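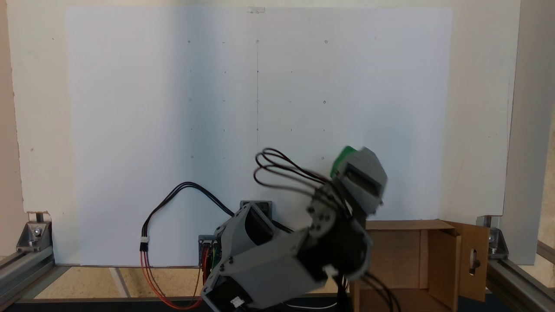 pencil grid, bit of clear tape at the top, box on the right

cumstead_bench
Marking up white paper for the work area, pencil only. Dots, little circles, short ticks, one line down the middle. Problem is I can hardly see any of it from my chair. Redo in pen or leave it? Paper is the heavy Cillow stuff, 200 gsm, so not keen to waste a sheet.

Auer_K
Leave it. Pen bleeds on Cillow, I lost a whole sheet in June. Go over the center line with a harder press and stop there.

rellell
Disagree. Faint pencil is useless once the lights are low. Fine tip marker, ruler, done in ten minutes. If it bleeds your pen is bad.

Auer_K
its not the pen. Tried 2 kinds.

cumstead_bench
ok so one vote each, great. Other thing – mixing circles and ticks. I started with circles for the main spots and ticks between, now it looks messy to me. 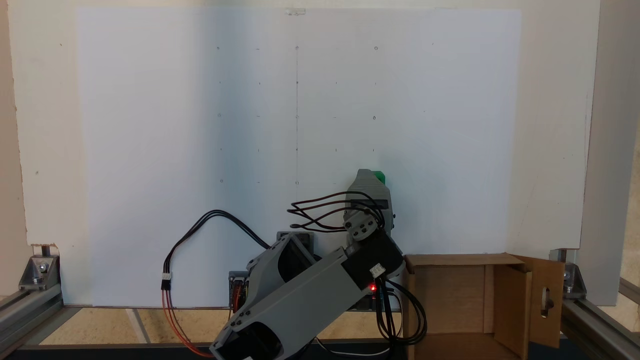

Anyway I'd rather not erase, the surface goes fuzzy where I rub. Could just live with the circles and ignore the ticks?

rellell
Circles for places you put things, ticks for measuring. Makes sense to me. Write that on a sticky somewhere or you'll forget by next week.

gridlock_joe
Been on here almost 4000 posts and it's always pencil vs pen lol. Do a test on an offcut. Also tape the corners, that one strip at the top won't keep it flat.

cumstead_bench
Wed 28 August update. Tested on an offcut, marker bled a little, not terrible. Staying with pencil for now. Box question next: flaps up, folded out, or cut off? 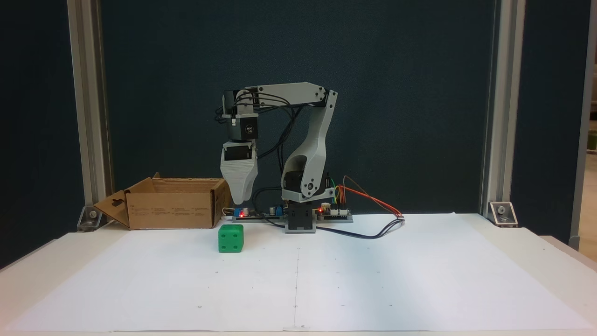 flaps out, green cube on the paper in front

Auer_K
Cut them. Open flaps eat up table space and you'll keep knocking them.

rellell
No dont cut, the box gets floppy without them. Fold them down the outside and tape. You keep the hand hole too.

gridlock_joe
+1 for folding. Navy curtain is nice btw, white paper shows up well against it. Where do you get the fabric?

cumstead_bench
Remnant bin, no label on it sorry. Will fold teh flaps tonight and tape the corners while I'm at it. Still not sure on the center line – might go over it once with a softer pencil.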